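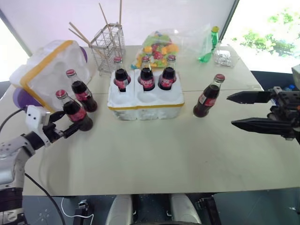

Cell Handling Course, Part 4: Preparing the two-arm bottle cell
Notes by Souad Shehata, Stota training room, Citumville

283 views 11 comments Share

In this part we learn how to prepare the cell before the bottles are packed into the carrier. Please read the notes before you come to the bench.

1. Power and cables
Start with the power off. Follow each cable by hand from the gripper back to the arm. A cable must have a free loop near the gripper, so the wrist can turn fully without pulling it. If the loop is too long, it can catch a bottle neck – shorten it at the clip, never with a knot.

2. Fingers
The two arms do not carry the same fingers. The fingers on the right arm are long, flat and pointed, and they bend easily if they hit the table. Close each gripper slowly with nothing between the fingers and look if the tips meet. Wipe the inside faces with a dry cloth. Grease from the Quansah joint kit makes glass slip, so change your gloves after you touch it.

3. Carrier
We use the white foam carrier with molded pockets. Foam is very light and moves when a bottle touches the side of a pocket. Fill the back row first, then the front. When the front row is filled first, the arm must lift every next bottle over the caps, and students lose a lot of time with this.

4. Grip height
For glass cola bottles, grip on the lower body and keep the bottle upright. Set the closing force to 40 percent in the Bovinside panel. Do not correct a bad grip by adding force. Open, move the arm, and close again.

5. Second arm
The second arm waits with open fingers until the first arm has left the carrier. If both arms enter the carrier zone together, the program stops and you must do the homing again for both.

6. Service
After 1,000 grip cycles we check the finger screws and write the result in the cell book. The last check was in May. A screw that turns by hand must be replaced, also when it looks good.

For next time: write down the order of your pick points, and mark where each arm has to wait.

Share 11 comments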